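発表ノート:求人の充足期間と地域失業率(Skovcombe・Hollside 比較)
話者:Ngân Dương
共同:Loan La、Giang Võ
司会:Geetha Thevar

※ スライド番号は配布版に合わせた。補足 A・B は本編で映さない。質疑で求められた場合のみ。

## スライド1 表題

- 名乗り、所属、共同研究者名。手短に。
- 対象は求人の充足期間。失業期間の研究に比べると数が少ない。データが企業側にしかなく、企業側は通常それを保存していない。
- 扱う地域は二つ。Skovcombe と Hollside。通勤圏は一部重なるが、統計上は別の労働市場として集計されている。
- 推定結果の解釈は暫定。原稿は回覧中で、引用は控えてもらう。

## スライド2 問い

- 失業率が同程度の二地域で、求人が埋まるまでの期間に差がある。この差は何から生じるか。
- 候補は三つ立てた。(a) 職種構成の違い、(b) 提示賃金の違い、(c) マッチング効率そのものの違い。
- (a) と (b) は観測可能な変数で調整できる。(c) は残差として出てくる。残差を「効率」と呼ぶことの問題はスライド9で扱うので、この段階で質問が出たら後に回す。
- 失業率は居住地ベース、求人は事業所所在地ベース。分母の取り方が異なる点を口頭で必ず言う。前回の研究会で Thoa Thân さんに指摘された箇所。

## スライド3 用語

- 充足期間:求人の公開日から採用内定日まで。就業開始日までとする定義もあるが採らない。就業開始日は前職の退職予告期間に左右され、求人側の行動を反映しにくい。
- 取り下げ:採用に至らず公開を終えた求人。本研究では打ち切りとして扱う。
- 再掲載:同一事業所、同一職種、同一勤務条件の求人が、公開終了後ふたたび公開されたもの。同一求人の継続とみなす。
- 逼迫度:求人数を求職者数で割った比率。以下 θ と書く。
- 「欠員」という語は避ける。欠員は埋めるべき席が空いている状態、求人は募集行為。欠員があっても募集しない事業所は存在する。

## スライド4 データ

- 求人記録 3,706 件。二地域の合計。
- 出所は 210 事業所の採用管理記録。事業所の許諾を得て匿名化した。
- 記録の抽出には採用管理システム Dalisora の出力機能を使った。導入していない事業所からは表計算ファイルで受領し、項目名を対応表で統一した。
- 対応表の作成は Loan La。職種コードの付与は二人が独立に行い、不一致は協議で決めた。
- 標本は無作為ではない。記録を残している事業所しか入らない。規模の小さい事業所、口頭のみで採用を行う事業所は落ちている。結果を地域全体に外挿することはできない。
- 農業と家事サービスは対象外。季節採用が多く、公開日の記録がほぼない。
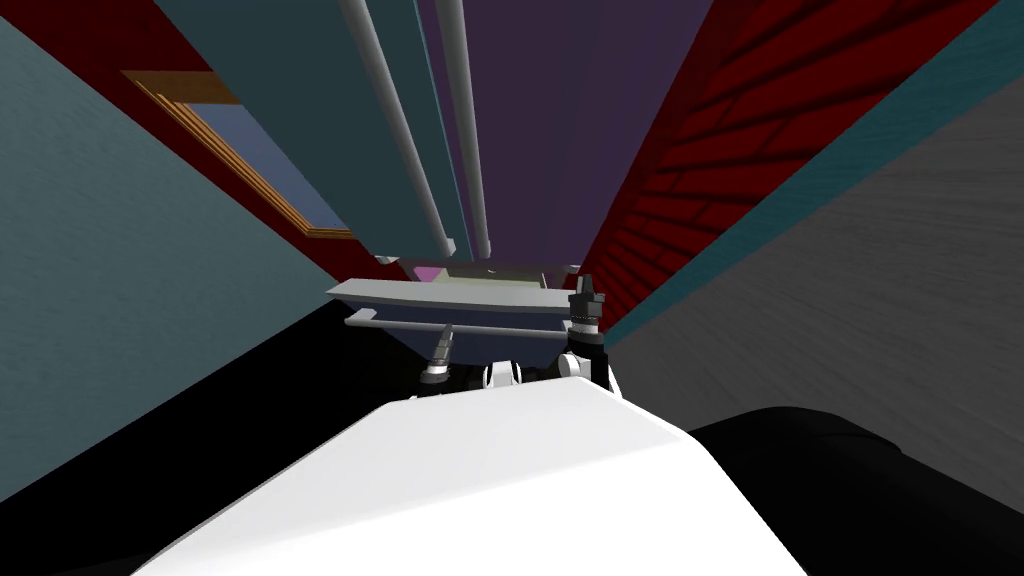

## スライド5 充足期間の分布

- 両地域とも右に長い裾を持つ。平均は裾に引かれるので、中央値と四分位で示している。
- 生存関数はカプラン・マイヤー推定。Skovcombe の曲線が全期間で上にある。つまり未充足のまま残る割合が高い。
- 曲線の差は公開直後には小さい。時間が経つほど開く。公開直後に埋まる求人は、内部紹介や既存の応募者プールからの採用が多いと推測しているが、紹介経路の記録がある事業所は一部のみ。推測であることを明言する。
- 打ち切りの扱い。取り下げが情報を持つ場合(埋まりにくい求人ほど取り下げられる場合)、カプラン・マイヤー推定は生存率を過小に見積もる。つまり充足が実際より速く見える方向に偏る。競合リスクとして扱った推定は補足 A。
- 図の縦軸は対数ではない。聴衆に対数目盛と取り違える人がいた。先に言う。

## スライド6 モデル

- 比例ハザードモデル。基準ハザードは特定しない。
- h(t | x) = h0(t) exp(β'x)
- 共変量:職種大分類、提示賃金の対数、雇用契約の期間の定めの有無、事業所規模、公開月、地域ダミー、θ。
- θ は求人公開月の値を入れている。公開後の θ の変化を時間依存共変量として入れた定式化も試した。係数の符号は変わらない。
- 事業所内で誤差が相関するため、標準誤差は事業所でクラスタリング。
- 同一事業所が複数の求人を同時に出す場合、応募者が分散する。同時公開数を共変量に加えた推定は補足 B。
- 提示賃金は内生である。埋まらない求人の賃金は引き上げられる。ここで使うのは初回公開時の賃金であり、改定後の値ではない。初回の値でも、事業所が埋まりにくさを予想して高く設定していれば偏りは残る。偏りの向きは、賃金係数がゼロに近づく方向。

式の説明に時間をかけない。聴衆の半分は自治体の雇用政策担当で、ハザードの概念は「まだ埋まっていない求人が次の週に埋まる確率に近いもの」で足りる。厳密には確率ではなく率であると一言添える。

## スライド7 推定結果(職種と賃金)

- 職種構成を調整すると、地域差は縮む。消えはしない。
- Skovcombe は資格を要する職種の比率が高い。介護、電気工事、大型車両の運転。これらは候補者の母数が資格保有者に限られ、θ の集計値では逼迫の程度を捉えられない。
- 職種別の θ を使えば改善するはずだが、求職者側の希望職種データが粗い。求職登録の際に複数の職種を選べるため、同じ人が複数の分母に入る。重複を除く方法は検討中。
- 賃金の係数は正。提示賃金が高いほど充足のハザードは高い。ただし職種内の賃金のばらつきは小さく、係数の大部分は職種間の差で識別されている。職種固定効果を細分類で入れると、信頼区間はゼロを含む。
- 有期契約の係数は負。契約期間の定めがあると埋まりにくい。Hollside では差が小さい。観光関連の短期契約に慣れた求職者が多いことと整合的だが、検証はしていない。

質問が予想される箇所:「賃金を上げれば埋まるのか」。答え:この推定からは言えない。細分類で効果が検出できないことは、効果がないことを意味しない。検出力の問題と内生性の問題が両方残っている。賃金改定の時点を使った別の識別を Giang Võ が準備している。

## スライド8 時期による変化

- 観察期間を前半と後半に分けた推定。後半で地域差が開く。
- 後半には失業率が両地域とも上昇している。求職者が増えれば求人は埋まりやすくなるはずで、Hollside はその通りに動いた。Skovcombe では充足期間がほとんど変わらない。
- 考えられる説明は、失業の増加が求人のない職種に集中したこと。Skovcombe の離職者は小売と飲食が中心で、求人は前述の資格職に偏る。職種間ミスマッチ指数を計算すると後半で上がる。
- ミスマッチ指数は分類の細かさに依存する。分類を細かくすれば機械的に上がる。水準には意味を持たせず、同じ分類で前半と後半を比べた変化だけを見る。
- 一時休業者の扱い。雇用契約が継続している休業者は失業者に数えない。ただし一部は求職活動をしている。休業者を求職者に含めると後半の θ は下がり、Skovcombe の非反応はいっそう目立つ。
- 労働力から退出した人も失業率には現れない。後半の失業率の上昇は、仕事を失った人の増加を下回っている可能性がある。退出率の地域別の値は標本が小さく、示していない。

時間が押していたら、一時休業者の項目だけ話して次へ。
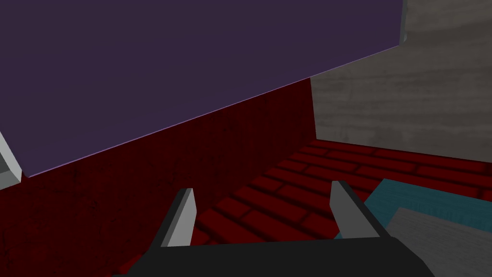 ## スライド9 残差の解釈

- 調整後に残る地域差を「マッチング効率の差」と呼ぶかどうか。
- 呼ばない立場を取る。残差には少なくとも以下が混ざる。
 - 観測していない求人の質(勤務時間帯、交通の便、職場の評判)
 - 事業所の選考の遅さ
 - 求職者の探索範囲
 - 紹介機関の働き
- このうち選考の遅さは部分的に測れる。応募受付日から面接日までの日数がある事業所に限ると、Skovcombe のほうが長い。面接日程の調整を本社で行う事業所が多いことが一因と見られる。
- 選考日数を加えた推定では地域ダミーの係数がさらに小さくなる。ただし、選考日数は応募者が少ないときに延びる可能性がある。よい候補者が来るまで待つためである。原因と結果の両方の側面を持つ変数なので、本推定には入れず参考値として扱う。
- 紹介機関について。二地域で窓口の人員配置が違うという話はよく聞く。比較可能な資料を入手できていない。印象で語らない。

## スライド10 聞き取り

- 量的分析の補助として、採用担当者 6 人に聞き取りを行った。両地域から選定。いずれも求人記録を提供した事業所に在籍。
- 質問項目は、公開期間の決め方、取り下げの基準、賃金改定の手順、選考の流れ。半構造化。
- 取り下げの基準は明文化されていない。予算年度の終わりに一括で整理する事業所と、掲載料の更新時に判断する事業所があった。どちらも求人が埋まりにくいかどうかとは別の要因で取り下げが起きることを示す。打ち切りが情報を持たないという仮定には、いくらか有利な材料となる。
- 賃金改定は事業所単独で決められないことが多い。本社の承認、あるいは既存従業員との均衡が制約になる。
- 「Lại」での聞き取り内容は、先方の確認が終わるまで個別には引用しない。スライドの抜粋からも外した。口頭でも触れないこと。
- 発言の一般化はしない。聞き取りから言えるのは、仮定の点検材料になったという範囲まで。

## スライド11 頑健性

- 再掲載の定義を変えた場合。空白期間を短く取ると同一求人とみなされる件数が減り、充足期間は全体に短くなる。地域差の順序は同じ。
- 充足の定義を就業開始日に変えた場合。地域差はやや広がる。Skovcombe に予告期間の長い職種が多いため。
- 大規模事業所を除いた場合。推定の精度が落ちる。点推定は近い。
- 比例性の検定。地域ダミーについて棄却される。スライド5の曲線が時間とともに開くことと対応する。地域ダミーと経過時間の交互作用を入れた結果を下段に載せた。係数をひとつの数字で要約することには限界がある。ここは隠さず述べる。
- 事業所の異質性をフレイルティとして入れた推定では、経過時間との交互作用が小さくなる。曲線の開きの一部は、埋まりやすい事業所の求人が先に抜けていく選別で説明できる。

## スライド12 政策との関係

- 失業率のみを見て地域の採用環境を判断すると、Skovcombe のような地域を見落とす。職種別の求人残高を併せて見る必要がある。
- 職業訓練の効果については何も言えない。訓練の受講記録とは接続していない。
- 資格取得の支援が求人充足に効くまでには、受講、試験、登録の時間差がある。短期の失業率変動への対応策として位置づけるのは難しい。
- 雇用助成金の賃金補助分を厚くする案が Hollside 側で議論されている。この研究を根拠に引かれる可能性がある。賃金係数についてのスライド7の留保を繰り返すこと。
- 通勤圏が重なる部分では、片方の地域の求人がもう片方の求職者で埋まっている。居住地の記録がある採用は一部に限られるが、Hollside 在住者が Skovcombe の事業所に採用される例は少なく、逆は多い。

## スライド13 今後

- 公開時の賃金と改定後の賃金を両方持つ事業所に限定した分析。担当 Giang Võ。
- 観察期間を 6 か月延長し、後半期の動きが一時的かを確認する。延長への同意は事業所ごとに取り直す。
- 求職登録データとの接続。個人情報の審査を申請済み。
- 職種コード対応表は公開予定。原票は公開できない。

## 質疑用メモ

**標本の偏りの向きは。**
記録を残す事業所は採用手続が整っており、充足が速い可能性がある。二地域で偏りの程度が同じなら地域差への影響は小さい。同じである保証はない。

**ベバリッジ曲線で見るとどうか。**
観察期間が短く、曲線のシフトと曲線上の移動を区別できない。図は作ったが載せていない。求められたら補足 B の次の頁を開く。

**オンライン求人広告のデータを使わない理由は。**
広告の消滅が充足を意味しない。掲載期限切れ、掲載先の変更、取り下げが区別できない。件数は多いが本研究の問いには合わない。

**競合リスク推定の結果は。**
補足 A。取り下げを競合事象として累積発生関数を出した。Skovcombe の充足の累積発生は Hollside を下回る。取り下げの発生に明確な地域差はない。

**非公開の求人は。**
取れていない。管理職の採用に多いと思われる。管理職は標本にほとんど含まれない。

**失業期間のデータと合わせて見ないのか。**
求職登録との接続が済めば可能になる。現状で失業期間の集計値を並べても、求人側の期間とは母集団が違う。並べた図を求められても作らない。

Geetha Thevar さんから終了の合図があったらスライド13を映したまま質疑に入る。連絡先はスライド13の下部。補足の印刷版は Loan La が受付に置いている。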